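January, finish notebook, morning

Hundine sent their new waterborne topcoat with a claim of full cure in 4 hours. I don't believe it. The old Flamolwood varnish claimed something similar and was still taking fingernail marks two days later. Set out test strips on the bench, two coats each, and wrote 352 on the back of the batch so Oliwia Piątek doesn't mix them up with hers.

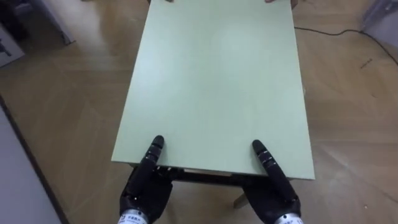 Green tabletop, matte surface.

Checked at the four-hour mark. Dry to the touch, fine, but a coin edge still left a line on three strips. The data sheet says 2,000 rub cycles with no visible wear. Whose rubs, with what cloth, at what pressure? No answer in the sheet – there never is.

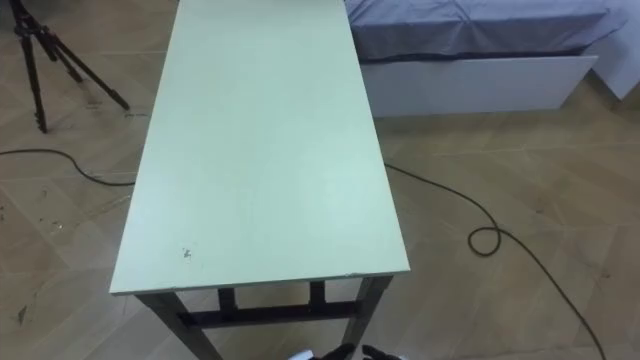
Oliwia thinks the room is too damp and I'm being unfair. Maybe. The meter on the shelf has read roughly 90 percent all week, which I don't trust either. Will borrow the one from Czarnecka and repeat with thinner coats before blaming the can.
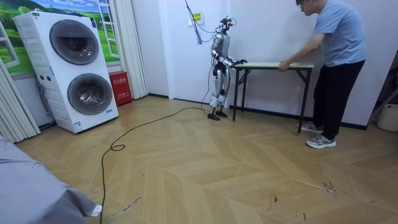

Is it worth sanding between coats if the maker says to skip it?
Sand anyway, lightly, with a worn fine pad. The two unsanded strips lifted under tape and the sanded ones held.

Not ordering more until the repeat is done. Sisis wants an answer on price by the end of the month and can wait.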